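Pullow Displays Community Support
Ticket: Screen gets darker by itself on dark pictures
Product: Zerkari 34 inch monitor
Opened by: Neusa Cordeiro
Status: Solved

Neusa Cordeiro
December 21, 2019

Hi all! First of all, I love this monitor. I have wanted a wide one for years and it finally sits on my desk and it's gorgeous, so please read this as a question from a happy owner.

My problem is with dark stuff. Whenever I have something mostly dark on the screen, full size, the whole picture sinks a bit after a few seconds. Grays that I could tell apart a moment ago sort of melt together. Then I open my email (big white page) and everything jumps back up, brighter than before. It's slow enough that I thought my eyes were doing it, until my sister sat down next to me and asked why the screen was breathing. Breathing is exactly the word!

What I've tried so far:

Different cable. Same.
Other port on the back. Same.
Turned off night mode in the computer. Same.
Full reset from the monitor menu. Same, and I lost my nice color settings, argh.
Borrowed a laptop from work and plugged that in. Same again, so I guess my computer is off the hook.

Brightness is set to 21 in the menu and that number never changes, even while the picture is sinking.

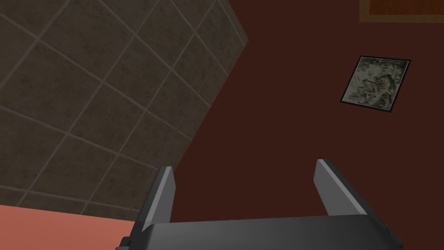
Attachment 1. Charcoal grays on a darker background, with a thin lighter edge.

It happens with movies too, mostly the ones with long night scenes. Cartoons are fine. Spreadsheets are fine, but those are white anyway. If anybody has a trick I would be thrilled, I've got a stack of winter movies lined up!

Ifigeneia Psarras (Support)

Hello Neusa, and what a great write-up! Testing with the second computer saved us a whole round of questions.

I'm fairly sure you are seeing dynamic contrast. The monitor looks at how bright the whole picture is and turns the backlight down when most of it is dark. The Brightness number in the menu stays where you put it, as the feature works on top of that number. A full reset switches the feature back on, so the reset wouldn't have helped.

Please try the following:

1. Press the middle button under the screen and open Picture.
2. Go to Advanced and find Smart Contrast. Set it to Off.
3. Go back one level and open Energy. Set Auto Dim to Off as well.
4. Leave the menu with the Exit button. If you just wait for the menu to close, the Energy setting is not saved on firmware 4.

Then put something dark on the screen at full size and leave it there for a minute or two without touching anything.

Neusa Cordeiro

Ooh, I found Smart Contrast and switched it off, and it's SO much better already. Still a tiny dip though. Auto Dim keeps going back to On when I look again. I did wait for the menu to close, so let me redo that with Exit and report back.

Neusa Cordeiro

Used Exit, and Auto Dim stayed off! I left a dark picture up while I made coffee and then watched half a movie, and no breathing at all. The light grays stay light and the dark ones stay put. I'm so pleased!

One more thing while I'm here: can I save my colors somewhere so a reset doesn't eat them?

Ifigeneia Psarras (Support)

Wonderful news! For your colors, set them up the way you like and then choose Picture, Save as User 1. A normal reset leaves User 1 alone. The factory reset at the very bottom of the menu clears it, so do write your numbers down on paper too.

I've passed a note about the Exit button to the people who write the manual. Marking this one as solved, and enjoy the movies!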